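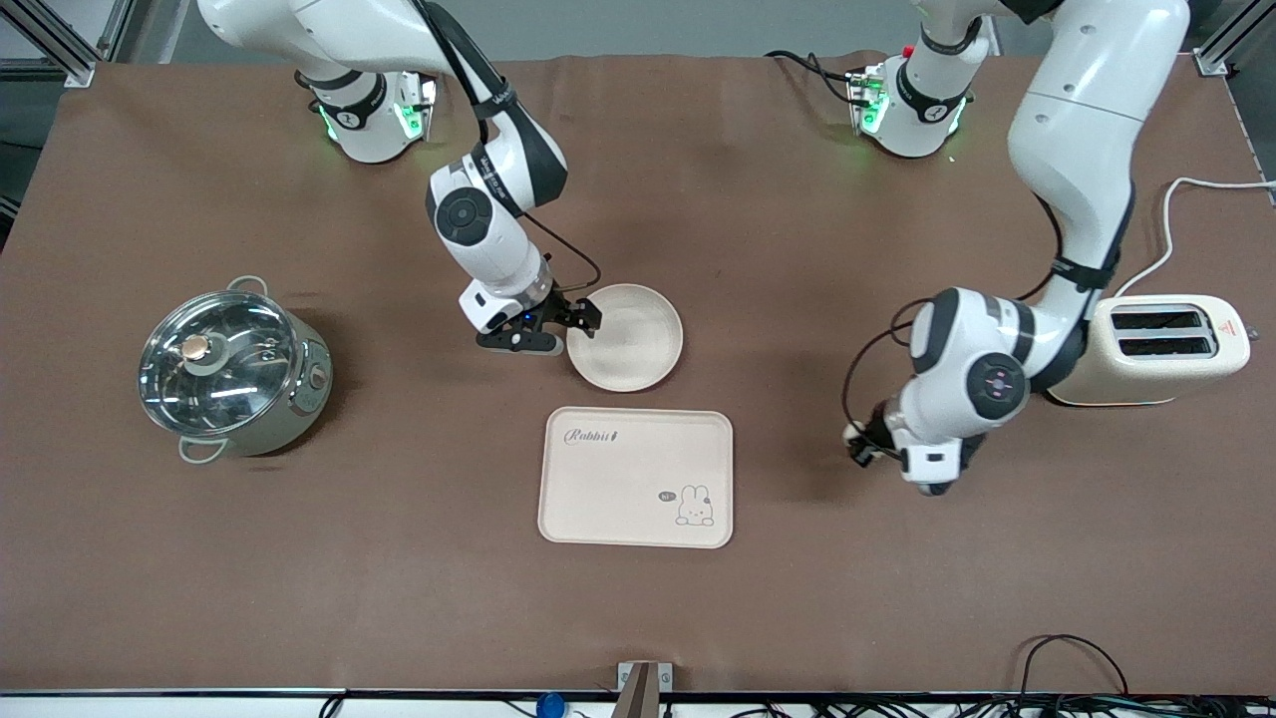
Supper at the Dernix house is cooked on one table and eaten at another, and most of what we use is small enough to carry between the two in one trip. I have been putting together a page of the kitchen things we reach for most, for the people who rent the house after us and keep writing to ask what is in the cupboards. The electric pot with the glass lid does most of the work, and its copper-coloured knob is the easiest way to tell it from the older pot on the shelf. The round cream plate and the beige tray with "Rabbit" written on it go out to the table with it.

The notes are by Chrysanthi Pappas, with additions from Filippos Politis, who does the shopping. Last changed 12 Feb 2020.

The pot
Stainless steel, with pale grey-green handles and a base to match. The control knob is on the base. Please turn it right down before you unplug it. It is good for soup, rice and boiled eggs, and it will do noodles for two. For more than that, use the big pan in the bottom cupboard.

The lid
Glass, so there is no need to lift it to check on things. Wash it by hand and dry it before it goes back – it marks if left on the rack overnight.

The plate
Plain and shallow, with a slightly raised rim. Fine for toast, sliced fruit or a piece of fish. Anything with a lot of sauce should go in a bowl. The bowls are in the left-hand cupboard, behind the mugs.

The tray
Rectangular, with rounded corners and a raised lip. Filippos uses it for bread and cheese, and I use it for carrying cups up to the bedroom. It lives upright beside the toaster.

The table
Keep the brown covering on when you are cooking. It wipes down with a damp cloth and a little washing-up liquid.

Shopping
Economou on the corner has rice, eggs, onions and tinned tomatoes, and stays open later in December. For fish you need to go into Dallell, 12 minutes by bus. The stop is 200 metres down the hill from the gate.

If something breaks, leave a note in the drawer under the kettle and we will replace it when we are next at the house.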